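Ticket 1320 - Dish rack: plate leaning in dividers, water standing in tray
Product: Nurmi wire dish rack, black, with drip tray
Site: Urkside, second-floor kitchen
Opened: 14 July 2026
Status: Open, awaiting second opinion
Raised by: Ghazala Magsi

Reported fault

Two complaints logged against the same rack. First, plates placed in the dividers do not stand upright but lean back, and the larger ones slide when the table is knocked. Second, water collects in the tray and does not clear overnight. The user had been emptying it by hand each morning.

Checks carried out

1. Level. Table checked with a spirit level in both directions. Level front to back, very slightly low at the left. Folded card placed under the left legs of the table. No change to the lean.

2. Tray seating. Rack lifted off, tray wiped out, rack put back. The feet were not in their recesses on one side. Reseated. Rack no longer rocks when pressed at the corners.

3. Drain. Poured 643 ml into the tray with the rack off. Left for 16 minutes. Recovered 103 ml with a sponge, the remainder having gone out through the drain into a bowl. Slow, but not blocked. Ran a cotton bud round the opening and brought out a grey ring of limescale. Repeat test not yet done.

4. Dividers. The U-shaped dividers were pushed by hand, one at a time. None loose at the weld. One had a slight bend towards its neighbour, straightened with padded pliers. Gap between the dividers now even by eye.

5. Plate. Tried a side plate and a dinner plate from the Ullance set. The side plate sits fairly straight. The dinner plate has a deep foot ring, which catches on the wire and holds the plate at an angle.

Position after checks

Rack returned to the back of the table near the wall, one plate in the left half, right half left clear. The lean remains but the plate does not slide when the table is knocked. I would class this as a mismatch between plate and divider spacing - the rack itself is not faulty as far as I can establish.

Wire loops and a white curved object, then the full rack on its tray: 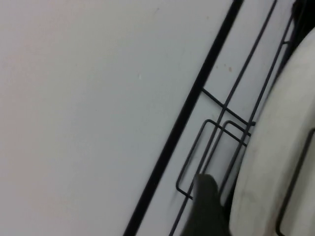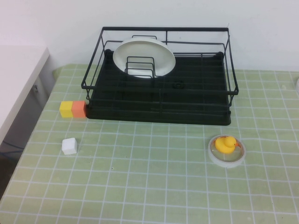
Reply from Kulo support

Thank you for the detailed notes. The lean you describe is normal for that divider with a deep foot ring. Try the plate facing the other way round, with the eating surface towards the nearer loop, and leave one gap free between dinner plates.

On the drainage, limescale is the likely cause. Fill the tray with equal parts white vinegar and warm water, leave it for an hour, then rinse and run your measured test again. If you still recover over 100 ml, tell us and we will send a replacement tray. The rack can stay as it is. Please do not bend the dividers any further - the coating cracks at the base and the wire will rust there.

We will keep the ticket open until we have your second reading.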